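# Cornusix Desk Tasks

Head-camera recordings of ordinary desk work, made by the student robotics club at Panham for its two-armed robot project. This file covers what is in the set, how it was recorded and what to watch out for when training on it.

## Background

The club has been building a two-armed robot, Lumanlan, for the past two years. The arms work. Getting them to do anything useful on a desk has been slower. Our first attempt used scripted motions written by Saqib Usmani, and these broke as soon as an object was turned a few degrees from where the script expected it. In May we agreed to collect recordings of people doing the same jobs and learn from those.

The set was also our entry for the Brodau student challenge, in the shared data category. The rules there ask for a plain-language data card, so this one is longer than our usual README.

## Contents

- 2,277 clips in total
- 1,184 of them with hand labels checked by a second person
- 13 tasks
- 33 desk positions

Tasks are short, usually one object and one goal: open a laptop, close a laptop, turn it to face the seat, move a mug to the other side, stack two notebooks, plug in a charger, and so on. The full list is in `tasks.csv`, with the wording that was read out to each person before recording.

The clips that have not been checked are in `unchecked/`. Their labels come from our hand tracker only. It loses fingers that curl under an object, and it sometimes swaps left and right when the forearms cross.

## Recording

The camera is worn on the head and tilted down so that both hands stay in view at normal sitting distance. People were asked to work at their own speed. We did not tell them which hand to use. Start positions were drawn from a list, and laptops in particular were often placed sideways on to the seat – a robot that has only seen them straight on will reach for the wrong edge.

Each clip starts with the hands off the desk and should end the same way. Some end early. These are marked `short_end` and can be left out with the filter in `load.py`.

## Labels

Every clip has a task name, a desk number and a start and end time for each contact. Contact means that at least one fingertip touches the object. A palm resting on a lid counts as contact, and is marked `hold` if the other hand is doing the work. Agata Morelli and Talha Farooqui wrote the label guide and disagreed about `hold` for most of a month; the agreed version is section 4 of `guide.md`.

Where both hands are on one object, label them separately. Do not merge them into a single contact even if they arrive together.

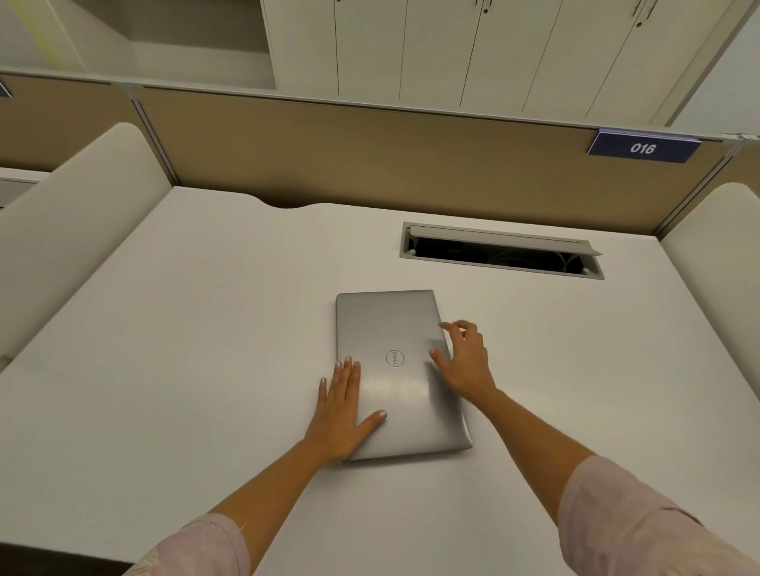
Laptop clips are the largest group and also the hardest to label. Flat metal lids pick up reflections from ceiling lights, and the tracker can read a bright streak as the edge of the lid. Naveed Rind went back through the laptop clips and corrected the edge points by hand, but only in the checked part.

## Known problems

- All the recordings were made indoors at desks. Do not expect a model trained on them to cope with a kitchen worktop.
- Left-handed people are under-represented.
- The charger task has too few failed attempts to be useful for learning recovery.
- Loose sleeves can hide the wrist. The tracker then guesses, and usually guesses too low.

## Use

Run `python load.py --checked` first and look at a few clips before training. Split by desk, not by clip, or the test scores will come out too high. Our own first scores had this mistake in them and we have taken them down.

Free for teaching and student projects. Please name the club if you publish anything. Label corrections are welcome as pull requests, one task per request. Fabian Lehner merges them at the end of each term.

Contact: Cornusix project desk, Panham robotics club | © Panham robotics club | Back to top

13 comments | 33 shares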